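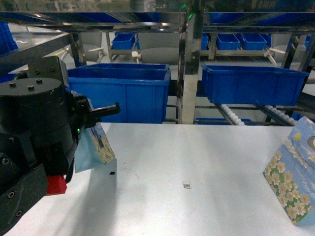

I have now spent most of a winter with two grippers, and I've come around to an opinion that would have annoyed me in December: we should all stop testing these things on wooden blocks.

I understand why people do it, and I did it myself for years. A block is polite. It's the same width everywhere, it doesn't give when you squeeze it, and at the end of the day you can write down a lovely number. When we put the Pisel and the Mazza side by side on the block test, with 600 picks each, the difference between them was so small I'd have been happy to choose by color. If we had stopped there, I suppose we would have bought the cheaper one and gone home feeling scientific.

But the people who will live with this arm don't ship blocks. They ship soft little cartons, and bags, and things with a hole in the top, and so we went to the store and came back with tissue boxes - the light blue kind with daisies all over them, which cheer up a white table more than you'd think. A tissue box is a wonderful test object. The walls are thin. The opening on top takes the stiffness right out of that side, so it matters a great deal where the fingers land. And when you pick one up off center, it tilts and hangs there by its corner like a cat that doesn't want to go to the vet, and you learn something about your grip that no block was ever going to tell you.

Once we switched, the two grippers stopped looking alike. The Mazza closes fast and firmly, and it's a fine piece of machinery, but it left a dent in 232 of the boxes it lifted. The Pisel is slower by a good bit, and I grumbled about that for a week, yet its fingers ease off when they meet something soft, and most of its boxes went into the bins looking the way they had on the shelf. We ran both from the same Cuver controller with the force limit set to 15 newtons, so I don't think I was being unfair to either of them.

Now, I've had friendly arguments about this with people who say a dented tissue box is still a tissue box. True enough! But a customer opening a package doesn't see it that way, and neither would I. The spec sheets talk about payload and stroke and repeatability, all good things to know, and there's no line on any of them for what the box looks like afterward. I'd like to see that line added. Even a rough scale would do, so long as everybody used the same boxes.

For the Plurelley job we're going with the Pisel, slow as it is, and I'll be spending the next few weeks trying to win back some of that time in the approach move, where I think we've been too cautious.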